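Switching the house over to one water heater

We finally took out the second water heater in November. I've been asked by a couple of readers how it went, so I'm writing it all down while I still remember the numbers.

For anyone new, the house was built as a duplex and turned into a single home long before we bought it. Whoever did the work joined the hallways and left nearly everything else alone. We had two electric panels, two doorbells and two water heaters. The one on the Tramelley Street side fed the kitchen and the downstairs bath. The other one fed the upstairs bath and a laundry hookup we never used.

The upstairs heater was the older of the two. It was a 40 gallon electric tank in a closet with a door that opened the wrong way, so you had to stand in the linen cupboard to read the label. It had started to rust along the bottom seam. It wasn't leaking, but it sat above the dining room ceiling and I didn't like thinking about it at night.

I got two quotes. The first plumber wanted to replace it with the same thing and was done looking in five minutes. The second was Karla Xolalpa, who works out of Bergeron and came recommended by our neighbor across the alley. She spent most of an hour in the basement following pipes with a flashlight. Her opinion was that the downstairs gas heater could carry the whole house if we ran a new hot line up through the old laundry chase. It's only the two of us most of the year, and we don't shower at the same time.

The cost came out like this. Removing the old tank and hauling it away was $200. Pipe, fittings and insulation were $413. Labor for the new line was $589, which I thought was fair for a full day with a lot of crawling. I did the drywall myself afterward and it shows, but it's inside a closet.

The job started at 7:30 in the morning. Draining the old tank took much longer than anybody planned on. The valve at the bottom was clogged with sediment and the water came out in a trickle the width of a pencil. Karla ended up working a piece of wire into the valve every few minutes to keep it moving. It was past ten before the tank was light enough to get down the stairs.

The chase was the easy part. There was already a capped drain in it and plenty of room beside that for a three-quarter inch line. The only surprise was a stack of old Netik catalogs someone had shoved in there as padding, or maybe insulation. I kept one. The rest had been wet at some point and went in the trash.
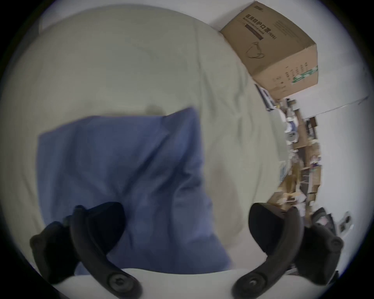
The main downside is the wait. The upstairs sink used to run hot in a few seconds and now I can brush my teeth before it gets there. The shower is better, I suppose from the higher flow. Karla had warned us and offered to price a recirculation pump. We said no for now. I fill the watering can with the cold water while I wait, so at least the plants get it.

The electric bill dropped as soon as the tank was gone. The gas bill went up, though by less. I want to see a whole winter before I say what we're saving, especially with the Sisbridge utility changing its rates again in the spring.

We also got a closet back. I put in three shelves with brackets I already had in the garage, and the towels are in there now. The door still opens the wrong way. I have the hinges out on the workbench and plan to flip it once I find a chisel that isn't chipped.

Next is the second electric panel, and I haven't called anyone about that yet.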